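Forum Akolgo > Maison > Salle de bain

tibo_46
Refaire des wc sans fenêtre, quelle couleur au mur ? Je pensais rouge très sombre, ma femme veut du blanc. 3 m² à tout casser

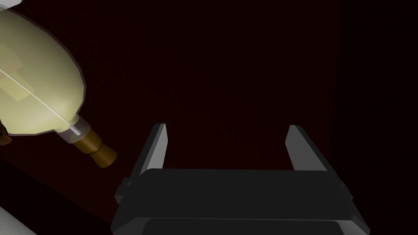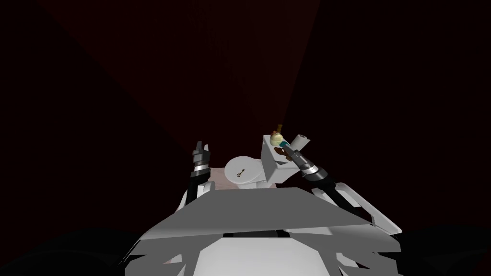

Pas d'accord pour le sombre, écrit mirabelle7, ça marque à la moindre goutte. Prends un satiné lessivable, clair.

tibo_46
le blanc c'est triste — et la cuvette est déja blanche

Rokero
+1 pour le sombre, mais 2 couches mini et une vraie lampe

mirabelle7
Tu repeindra dans un an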